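Seasonal Buying and Household Food Waste in Colness
Project report submitted by Mandla Steyn, Department of Food Studies, Dirnombridge College

Corn is sold by the ear at most produce stands in Colness during July, and it was the item most often named by the households that took part in this study.

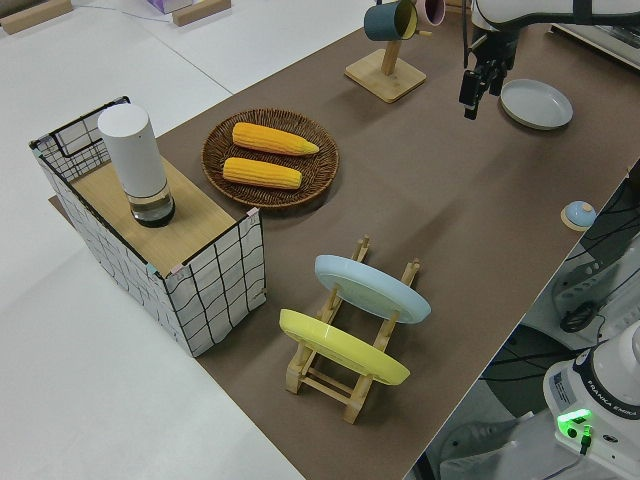

1. Background

Food that is bought and not eaten is a cost to the household and to the town, which pays for its collection. Earlier coursework in this department dealt with waste in the college dining hall. The present project turns to private homes and asks whether the way fresh produce is bought has any bearing on how much of it is thrown out.

The town has two main sources of fresh produce. The first is the Pillay market, a row of open stands that operates through the summer. The second is the supermarket on the north side, where vegetables are mostly sold in packs. Many residents use both.

2. Method

A short printed survey was left at the library, the market office and the college front desk. Some 200 forms were returned. Forms with no answer to the question on household size were set aside and do not appear in the results.

A smaller group of households agreed to keep a kitchen diary for 3 weeks. Each diary recorded what fresh produce came into the home, where it was bought, and what was thrown out. Weights were taken on the household's own kitchen scale and entered in grams. The entries were then typed into Tultitix, the survey program used in the department, and checked against the paper copies. The full set came to 749 entries.

Peels, cobs, pits and outer leaves were recorded separately and were not treated as waste.

3. Results

Leafy greens made up the largest share of discarded produce by weight, followed by soft fruit. Corn, onions and potatoes were seldom thrown out. Several diary keepers wrote that they bought corn for a particular meal and cooked it within a day or two.

Produce bought loose was discarded less often than produce bought in packs. The difference was clear for greens and tomatoes and small for everything else. The heaviest total for a single household was 2693 grams, most of it from one bag of salad mix and a box of peaches entered in the second week.

Household size had less effect than expected. Homes with one or two people threw out nearly as much as larger homes, and their written comments referred often to pack sizes.

4. Limits of the study

The diary group was small and was made up of people who had already shown an interest in the subject. Kitchen scales differ, and no attempt was made to test them. It is also likely that keeping a diary changed what people bought – two households said as much in their closing notes.

The work covered the summer only. Results for winter, when the Pillay market is closed, could look quite different.

5. Recommendations

It is recommended that the department repeat the diary in the colder months with the same form, and that the question on pack size be moved to the first page. A shared set of scales should be lent to the diary group. The market office has asked for a copy of the results, and a two-page version of section 3 will be prepared for that purpose.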